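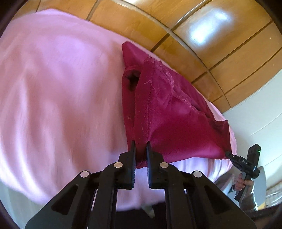
The clothes swap at Ellescombe is back this Saturday, and if you came last summer you'll know to bring a big bag and get there early! I've been sorting the donations at home all week, mostly on the bed in the back room, and I'm only just beginning to see the bottom of the pile. What has surprised me this time is how many people have sent things with a note saying "sorry, needs a stitch". Please don't be sorry. The magenta one on my pink sheet has a seam with fuzzy loose fibres all along it and a little curled thread sticking out, and it's exactly the sort of thing we want on the mending table. The colour is gorgeous and somebody is going to love it.

So, the mending table. It's new this year and it was Piroska Mészáros who talked me into it (she ran one at the Virág café over the winter and had a queue out of the door on the first night). She'll have two sewing machines, an overlocker and a tin of thread in more reds than I knew existed. You can hand something in and leave it with her, or sit down and have a go yourself. Knits are welcome as well, although she asks that you don't cut off any loose ends before you bring them, as she likes to see where a seam has started to go.

We took in 1,040 items last year, which was frankly too many for one hall and a row of borrowed rails. This time there's a limit of 30 pieces each, and I'll be at the door being strict about it. Győző Szénási has offered his van for anything left over at the end, and it will all go to the Porkivitz shop on the Monday morning.

I do have one request, and it's about folding. Last July everything arrived in tight little parcels, and we spent the whole first hour shaking them out to see what was what. If you can, lay each piece flat on a bed or a table before you pack it and have a proper look at the edges and seams. I've been doing the same here, and it's amazing what you notice once the cloth is spread out: a few bits of lint, a pucker in the stitching, an edge that has gone slightly ruffled. Put a safety pin near anything that wants attention and Piroska will find it.

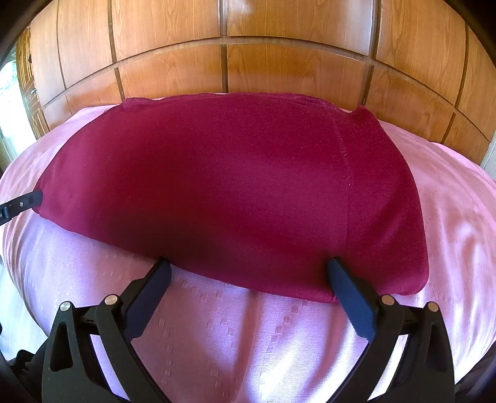

Times and what to bring

Doors open at ten and we finish at two. Entry is free, and tea is 26p a cup, the same silly price as ever (it began as a mistake on a poster and we've kept it). Clean clothes only, please, and no shoes this time. There are 33 places at the mending table across the day, so put your name down at the Proltis counter before Friday evening if you want one. Children's things go on the stage, coats by the piano.

Posted July 7, 2022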